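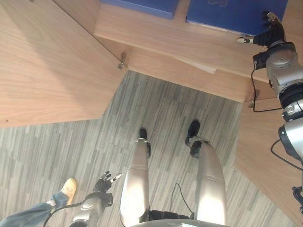

Visual Identity Systems
Unit 3: Marks, grids and rules that vary

Handout for students in the second-year design studio. Read before the session and bring a printed copy. Instructor: Catrin Hughes.

3.1 Scope

A fixed identity consists of one mark, one or two typefaces, a palette and a manual. A variable identity consists of a rule and the set of marks the rule can produce. This unit covers the second kind. Color management and print production are covered in Unit 5 and are mentioned here only where a rule depends on them.

The terms used below are:

Base form. The part of the mark that is the same in every version.

Parameter. A property that may change from one version to the next, such as angle, line weight, number of segments or color.

Range. The lowest and highest value a parameter may take.

Instance. One finished mark, with every parameter set.

Set. All the instances that the rule permits. A set may be closed (a known number of marks, drawn and stored) or open (marks generated when needed).

3.2 Choosing the base form

The base form carries recognition. If it is too weak, instances look like unrelated drawings. If it is too strong, the variation is invisible and the extra work is wasted. A practical test is to print nine instances at the size of a postage stamp, mix them with nine marks from other organizations, and ask a person outside the studio to sort the pile. Where the person hesitates, the base form needs work.

Base forms usually fall into one of these types:

Container. The outline is fixed and the contents change.
Skeleton. The inner structure is fixed and the surface changes.
Position. The elements change but always sit at the same points on a grid.
Motion. The still forms differ, but each is a stopped moment of the same movement.

The container type is the easiest to control and the most common in student work. It is also the most likely to turn into a window with pictures behind it. Students choosing it should state in writing what the outline means without the contents.

3.3 Parameters

Use few parameters. Two well-chosen parameters with wide ranges are easier to read than five with narrow ones. Parameters that interact have to be tested in pairs: a heavy line at a small angle may close the counter of a letter even though each value is acceptable alone.

Write the rule as a table before drawing anything. Each row gives the parameter, its unit, its range and the step between permitted values. "Rotation, degrees, 0 to 90, step 15" is a usable row. "Rotation, playful" is not.

Decide what sets the value. The source may be chance, a person's choice, the date, or data supplied by the client. When data is the source, check how it behaves over a full year. A feed that barely moves will produce the same mark every day.

3.4 Case A: Allavness

Allavness is a touring music festival with a new site each July. The identity uses a position-type base form: eight short bars, placed at fixed points on a square grid, spell out the initial A when all bars are upright. The parameter is the rotation of each bar. A closed set of 52 instances was drawn, one for each week of the year, and the weekly instance appears on the website, the mailing list and the posters printed in that week.

Points to note:

The initial is legible in only a small part of the set. The designers accepted this and placed the full name next to the mark at all times.

The first version was an open set of roughly 2000 possible marks. It was reduced after a review in which many instances proved impossible to tell apart at small sizes.

Staff do not choose the instance. The file names carry the week number, and the template loads the matching file. This removed most of the errors found in the first season.

3.5 Case B: Ida

Ida is a reading room and small press. The mark is a container: a tall rectangle with one corner folded. The contents are cropped details from books in the collection, always in one color. The range here is editorial and cannot be written as numbers, so the manual gives written limits — no faces, no complete words, no crop from a cover.

The system depends on a person with judgment. When that person was on leave, the press reused old instances for a season. The manual has since been extended with a reserve folder of approved crops.

Compare this with Case A. The Allavness rule can be run by anyone with the files. The Ida rule gives more varied results and costs more to keep up.

3.6 Typeface

A variable mark normally needs a quiet typeface next to it. For the exercise, use Bakhtiari in the regular and medium weights, installed on the studio machines. Its lowercase is wide, so set it slightly smaller than you would expect and check the x-height against the mark. Do not vary the type unless type is your base form.

3.7 Exercise

Design a variable identity for Irulex, a regional archive of printed ephemera. The archive holds tickets, labels, timetables and trade cards. It has no existing mark.

Hand in:

The rule, as a table, on one page.
A sheet of nine instances at equal size, black only.
The same sheet at stamp size.
One poster and one envelope, using different instances.
A written statement of no more than 200 words, naming the type of base form and the source of the parameter values.

Do not submit animation at this stage. Motion-type work should be shown as a strip of stills.

Due Thu 12 December, at the start of class. Sheets go on the wall unlabeled — write your name on the back.

3.8 Marking

Half of the mark is for the rule and its table. A quarter is for the nine instances, judged as a group. The remaining quarter covers the applications and the statement. Late tables are not accepted, but a revised poster may be handed in up to a week after the review.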